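**1/** Ok it's that time of year, so: a thread on hosting a soup swap. I've done four of these now and people keep asking me how it works, so I'm putting it all in one place and then I can just send the link forever.

**2/** The idea, if you've never been to one: everybody makes one big pot of soup, freezes it in quart containers, and brings it over. You go home with the same number of quarts you came with, all different. Your freezer is set until spring!

**3/** Size matters. My first swap in Gaete had way too many people and picking took two hours. Now I cap it at 9. If a tenth person begs, tell them you'll do another one in January (and then do it, I still owe somebody from last year).

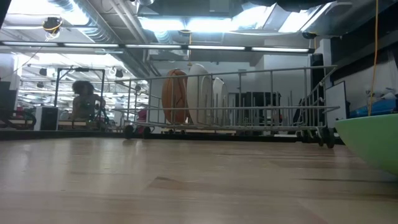

**4/** Freeze it SOLID. Two days ahead minimum. Someone always shows up with warm chili in a tote bag and then it has to live on my back steps all evening while I worry about raccoons.

**5/** Labels. Painter's tape and a fat marker, name of the soup plus anything people might be allergic to. Write it before you freeze, tape won't stick to a frosty lid. I lost a whole batch of labels this way in September and we spent weeks eating Mystery Orange. (Two were carrot. One was not.)

**6/** How picking works at mine: draw numbers out of a hat, go around, one quart per turn. But BEFORE anyone picks, every cook gets a minute to pitch their soup. Best part of the night. People get so competitive about lentils.

**7/** You still have to feed everyone dinner, and please do not make soup. I learned this one the hard way. Bread, a big salad, some cheese, done. Real plates if you have them, since a salad with that much dressing goes right through paper.
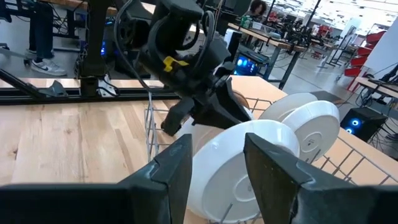

*plate in the rack*

**8/** What to make if you're nervous: split pea. It freezes great and it costs next to nothing. Potato soup goes grainy on you, and noodles turn to mush, so leave them out and write "add noodles" on the lid. Cream goes in when you reheat.

**9/** My most requested one is a white bean and kale from an old Furard cookbook my aunt gave me. I double the garlic and throw in a parmesan rind. Somebody traded me two quarts of beef barley for one of it, which is against the rules, and I took the deal.

**10/** Stuff I get asked a lot:

- Do containers come back? No. Let them go. They circulate. I have one with a Hitis deli sticker on it that has come home to me twice.
- Can I bring stew? Yes. Chili? Yes. Oatmeal? Somebody tried — no.
- What if I can't cook? Bring bread for everybody and we'll find you a quart.
- Where does it all go during dinner? Cooler on the porch, lid shut.
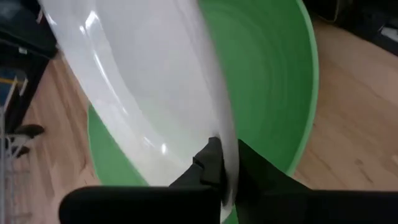
## Part two: salad, because you asked

**11/** The big salad! Cabbage, apples, toasted walnuts, whatever herbs look alive. Cut the cabbage thinner than you think and salt it a good half hour before. Dressing is cider vinegar, mustard, oil, a spoon of honey. It sits out all night and only gets better.

**12/** Ours is this week, and I haven't even bought my beans yet. Going to the Hirik market after work. If you host one, tell me what soups showed up, I want the full list — including the weird ones.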